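The bag and the basket: a conversation about small housework

7 min read

26 shares · 3 comments

When I asked for an interview about cleaning offices, I expected to hear about floors. The woman I met has cleaned for seventeen years, first in private homes and later in the office building on Cetley where we sat down to talk. She asked me not to use her name, and I agreed. She speaks quickly and likes to return to a subject after I believe it is finished. In the first half hour we did not mention floors at all. We talked about wastebaskets.

"People think the basket is the smallest thing in the room," she said. "But it is the thing I touch the most. I touch it more than I touch the door."

She now looks after three floors for Plendach, a firm which cleans offices and a few apartment buildings. In the evening she starts at the top and goes down. Every desk has a basket, and so do the kitchens and the meeting rooms, and each one wants a bag. I asked her what makes a good basket, and she answered before I had finished the question.

"Light, and with holes. I know some people do not like the holes. They say you can see the trash. But you put a bag in, so what do you see? You see a bag."

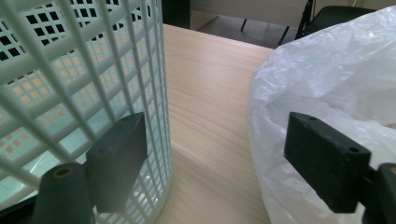 Photo: Bortolotti / from the author's collection

The mesh kind, she explained, has one advantage that she learned only by working with the other kind. When you push a thin bag down into a basket with closed walls, the air stays under the bag and the plastic comes up again like bread. With a mesh wall the air leaves through the side, and the bag goes down to the bottom at the first try. In her first job the family had a tall closed basket in the bathroom, and she used to fight with it every morning. She bought them a plastic one with small squares from her own money.

"It was cheap. They never noticed, I think. Or maybe they noticed and they did not say it."

I wanted to know if she had been trained to do this work in a certain way. She laughed a little. At Plendach there was a training, she said, and it lasted one afternoon. They learned about the chemicals, which is important, and about lifting. For the bags there was one sentence on a sheet of paper: replace the liner. How you replace it, everybody must find for themselves.

Her own way is as follows. She takes the basket up from the floor and puts it on a table or a counter. She was very clear on this point and repeated it several times during our talk. A person who bends down for each basket will have a bad back before the age of fifty, and she has seen this with women she worked with. She wipes the table afterwards. If there are papers on the table she uses a chair, and if the chair also has papers she goes out to the hallway.

"Then I open the bag before I bring it near the basket. This is where the new girls lose time. They take the bag all closed and crumpled, and they try to open it inside. No. You open it in the air, you shake it one time, two times, so it takes some air. After that you put your hand inside like in a glove and you go to the bottom."

The thin white bags are the most difficult to open, in her opinion. They stick to themselves, and under the evening lights it is hard to see which end is the open one. She rubs the edge between two fingers. Other people blow on it, but she does not like this and asked me to write that she does not do it.

After the hand has reached the bottom comes the rim. The extra plastic is folded over the outside, all the way around, and if the bag is much too big she makes a knot at one side to take in what is left. A rim which is rolled or thick helps here, because the bag has something to hold. On a basket with a sharp edge it slides back in with the first apple core.

I said that it sounded like more work than I give to it at home. I usually drop the bag in and hope.

"Yes," she said. "Everybody does like this at home. And then it falls inside, and you put the trash on top of it, and now the basket is dirty and the bag is clean."

We went to get coffee from the machine, and when we came back she wanted to talk about sizes. The building buys its bags in boxes of 400 from a supplier called Derurau, and for a long time they were the wrong size. They were made for a kitchen bin, so around a small basket there was always a large white skirt of plastic. Tenants complained that it looked untidy. She complained also, for a different reason – a bag of this size costs more, and most of it never has anything in it. She wrote a note about it and nothing happened. She wrote another note, and in December a box with the smaller bags arrived.

"I was so happy with this box! My husband said, you are happy about garbage bags. I said yes, I am."

The smaller ones have their own problem, she admitted. They fit the desk baskets but in the meeting rooms they tear at the fold, so she must carry two rolls now, one in each pocket of the apron. Sometimes she mixes them up. The big ones she keeps on the left.

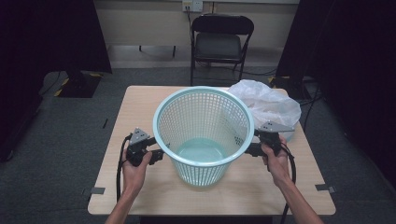

What she does with both hands is, for her, the center of the whole matter. She noticed that people who are right-handed do everything with the right and leave the left to rest on the table. In her view the left hand should hold the basket still while the right one brings the bag, and then both should go around the rim together, starting from the far side and meeting in front. A light basket moves if you only pull from one side. It can even tip over. When she teaches a new colleague she makes them do it slowly for the first evening, and she does not let them hurry even if the floor is late.

"In one week they are faster than before. I do not say they are faster than me."

I asked how fast she is. She did not know and did not seem to care about the number, but she told me that one floor takes her roughly 26 minutes if she does only the baskets and nobody has left food. Food changes everything. Soup is the worst, she said, and after soup, yogurt. A mesh basket is no friend to you with soup, and on this point she gives a victory to the closed walls.

"So I am fair. For a kitchen, take a closed one. For paper, for a bedroom, for a bathroom, take the holes."

Washing is another subject where she has strong ideas. Dust collects in the small squares, especially near the base where the wall becomes solid, and a cloth does not reach it. She puts the basket upside down in a shower or a big sink and lets warm water run from the outside to the inside. A soft brush, dish soap, nothing stronger. Then it must stand with the opening down until it is fully dry. If you put the bag in too early it sticks to the wall, and the next person will tear it when they take it out. In the offices she does this every third month, floor by floor. At home she does it when her sister comes to visit.

I was curious if she ever leaves the used bag in place when it holds only a sheet of paper or two. Here she became more serious. The rule of the company says to change it each evening. She finds this wasteful and has said so. What she does in practice, she told me, is to look. A bag with dry paper she empties into the large sack on her cart and puts back, and a bag with anything from a lunch goes out.

"If Plendach reads this they can call me. I have worked there a long time, they know where I am."

Before she had to begin her shift, I asked for one piece of advice for people who do this only at home, once or twice in a week. She thought about it for a while and drank the rest of her coffee, which must have been cold.

"Put the spare bags in the bottom of the basket, under the one you use," she said. "Four or five, flat. Then you take the full one out and the new one is already there, you do not walk to the kitchen. But not in the bathroom. In the bathroom they get wet."

She stood up and took our paper cups. The basket next to the coffee machine had a big white bag in it, folded over on one side only, and on the other side it had slipped. She pulled it out, opened it with a shake, and put it in again.

"This was the day shift," she said.

3 comments · Share this story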